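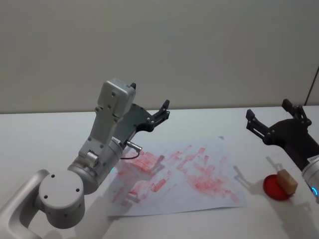
Fig. 1. Stamp task: the block on the ink pad, with the marked sheet beside it.

Course handout 2: What counts as an example?
Posted Feb 4, 2021 by the course staff, Ostville
Print this page | E-mail this page

The reading for this unit, the Rindham project report, says its stamp task has "311 demonstrations." Before you copy that number into your own write-up, ask what it is a number of. The report never says. It could mean recordings started, recordings kept, or marks on paper, and those are three different totals.

Our own version uses two arms, a sheet of white paper, a red ink pad and a small block. A person drives the arms and we record the joints and the cameras. One example runs from the first motion toward the block until the block is let go. If the operator drops it and picks it up again, that is still one example, and it gets a note. Please don't trim the drop out. A clean set looks good in a table and teaches the learner nothing about recovering.

Be careful with the paper too. People like to leave one sheet down for a whole block of recordings because changing it is a nuisance. By then the learner is seeing old ink in every view. Can it tell a fresh mark from an old one? I doubt it, and I have yet to see a report that checked.
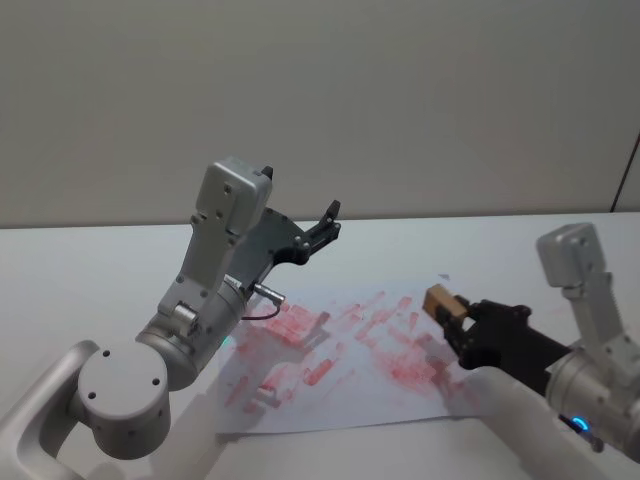 Fig. 2. Right gripper holding the block over the paper. Left gripper open.

Look at what the left arm is doing in Fig. 2. Its gripper has nothing in it, yet its joint values go into the file with everything else. The Pretorius notes call this "two-arm data." Maybe. I would want to see how often both arms do something useful before I used the phrase. If one arm mostly waits, say so in the write-up.

The same goes for variety. The Vorkbridge set lists 384 examples, but the first 200 share one pad position. That may be fine for practice. It is weak evidence that anything will work when the pad is moved, and calling the set "diverse" doesn't change that.

What to hand in with your recordings:

1. Your rule for when an example starts and ends, written before you record.

2. A log of every attempt, including the ones you threw out and why.

3. The state of the sheet at the start of each example: new, or already marked.
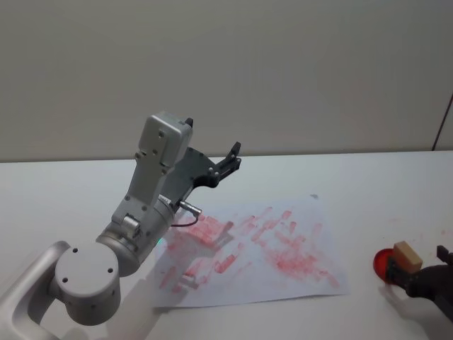 4. A plain statement of which arm did the work. "Right only" is an acceptable answer.

5. One claim your data can't support. Groups that leave this blank will get the handout back.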